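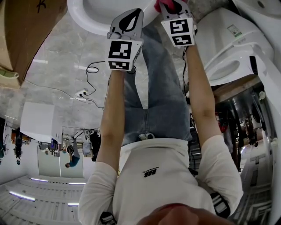
Kitik abre a segunda chamada para argumentos de longa-metragem

A produtora Kitik, com sede em Setúbal, vai receber até ao fim de setembro propostas de argumento para primeiras e segundas longas-metragens. A chamada é dirigida a autores que vivem em Portugal, também aqueles que escrevem em português como segunda língua, e nesta edição serão escolhidos 3 projetos.

Cada projeto terá uma bolsa de escrita e o acompanhamento de um consultor de dramaturgia durante nove meses. Na primeira edição chegaram 47 candidaturas, a maior parte de ficção. Duas dessas histórias estão agora em desenvolvimento: “Awan”, um drama familiar entre Lisboa e Jacarta, e “Truten”, uma comédia sobre um apicultor que herda um cinema fechado.

Conall Ní Chonaill, responsável pelo desenvolvimento na Kitik, explica que a leitura foi mais demorada do que a equipa tinha previsto. “Recebemos textos muito bons que ainda não estavam prontos para procurar financiamento. Por isso decidimos alargar o tempo de escrita, e pedimos agora um tratamento mais curto – dez páginas são suficientes para nós.”

A novidade deste ano é o acordo com a distribuidora Primeck, que vai ler as versões finais e poderá fazer uma proposta para as salas. O acordo não obriga os autores a aceitar, e os direitos do argumento ficam com quem o escreveu até à assinatura de um contrato de produção.

Para concorrer é preciso enviar a sinopse, o tratamento, uma nota de intenções e uma biografia breve do autor. As coautorias são aceites, com o máximo de dois nomes por projeto. Adaptações de livros também podem entrar, desde que a autorização do editor venha junto com a candidatura.

O regulamento e o formulário estão na página da Kitik. As candidaturas fecham às 18h00 do último dia do mês – os ficheiros que chegarem depois desta hora não serão lidos.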